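Workshop notebook, disassembly cell 2
April, Friday entry. Kept by Atif Rana.

Subject: drive removal station, finger alignment and fixture check

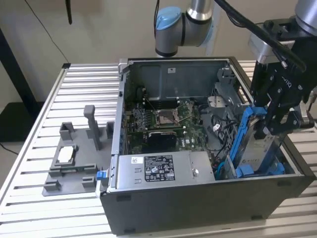

The cell was returned to service at the start of the morning shift following the replacement of the finger pads on the drive gripper. The previous pads had reached the wear limit given in the Wadard maintenance sheet. The new set was fitted on Thursday evening and left overnight under the protective cover.

Work carried out:

Gripper. Finger screws were tightened in the order shown on the sheet and marked with paint. Opening and closing were exercised for 200 cycles without load. No drift was recorded at the closed position. The left finger was found to be seated slightly proud of its bracket. It was removed, the mating face was wiped clean, and the finger was refitted. The closing force was left at the Kazmi default.

Second arm. No mechanical work was required. The park position above the chassis was raised by 4 mm, as the clearance over a tower lying on its side was judged insufficient when the drive arm lifts a carrier upright. The old value is retained in the program as a comment and should not be deleted until the change has been signed off.

Chassis position. Towers are to be placed on their side with the side panel removed and the interior facing up. The rubber feet along the case edge do not provide a reliable reference, and operators are asked to locate from the metal of the case only. The instruction posted at the cell still refers to the feet and will be corrected.

Fixture plate. The printed plate to the left of the chassis was checked for looseness and for cracks at the base of the tall post. None were found. The cradle was measured at both ends and agrees with the drawing. A spare plate is held in the Sosden cabinet, second shelf. It is the earlier revision and must not be fitted without re-teaching the cradle position.

Cables. The cable at the drive gripper was inspected along its full length. One tie was replaced. Loops of wiring inside the case remain the most frequent cause of a stopped cycle at this station. Any loop standing higher than the drive carrier is to be pressed down by hand before the cell is started, with the arms in hold and the gate open.

Program. The approach to the drive carrier was re-taught after the pads were changed. The approach speed is reduced until further notice. The file is stored under the Vindik folder as revision 7; revision 6 has been locked.

Outstanding items:

Sign-off of the new park position.
Correction of the posted loading instruction.
Order for 2 sets of finger pads. The stock bin is empty.
Force check on the drive gripper with the reference block, to be repeated after one week of normal running.

The cell was handed over to the afternoon shift at 14:10 with the reduced speed noted on the board. Any fault at the carrier grip should be entered on the following page together with the revision number in use.

A.R.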